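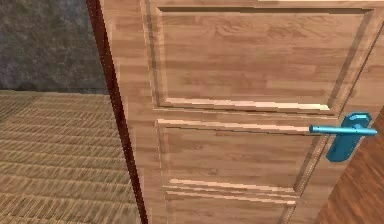

Door task in the Grikier simulator, close view with the lever handle at right.

Grikier door tasks: frequently asked questions
Maintained by Lungile Venter. Last revised December 22, 2022.

Why is the handle blue?
The handle mesh has its own flat material so that the segmentation labels can be checked by eye. To train with other colours, set handle_material to random in the scene file.

The edges look stepped. Is my graphics driver at fault?
No. Anti-aliasing is off by default. Turn it on under render options if you need clean stills. Policies trained with it off should also be tested with it off.

Which handle types are supported?
Lever and round knob. Push bars are in the Polstead branch and have not been merged.

What does the controller expect as input?
A target pose for the wrist and a grip command, sent at 10 Hz. The Uvwood planner produces both. If you write your own planner, limit wrist rotation to 15 degrees per step or the contact solver will reject the command.

The lever turns but the door stays shut. What should I check?
Check that latch_release is below the joint limit of the lever. Scenes exported from Motaung before version 5 have the two values swapped.

How many door scenes are in the set?
1,991. Floor, wall and door textures are drawn separately from the handle, so the same door can appear with different surroundings.

Can I replay a failed run?
Yes. Pass the seed and the log file to the replay tool. Replay ignores the planner and sends the logged commands straight to the controller.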